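Ruawai Wipe: a dataset of slipping sponges

Hello and welcome! Ruawai Wipe holds 1,269 wrist-camera episodes of an arm wiping a whiteboard with a foam block, and 300 of them went wrong. Those are the good ones!

What failed: in April our Draltarix gripper controller began dropping its force limit after a restart. The fingers squeezed too hard, the foam crept out of the grip, and the bare fingertips could reach the board. Ewan Gilchrist traced it to a config value read before it was loaded (lovely bit of detective work).

Labels: ok, creep, drop, fingertip_contact

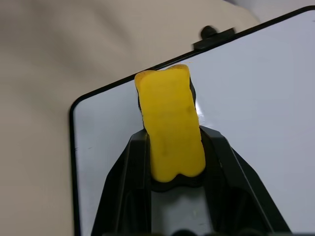
Wrist view, yellow foam block gripped near its lower half, whiteboard behind.

Known issues
- 27 episodes have no force log.
- Creep onset is hand-labeled, so expect a few frames of slop.

Safety: if you rerun this on your own arm, check the force limit after every restart and keep your hands clear of the fingers.

Maintained by Zestent. Bug reports very welcome!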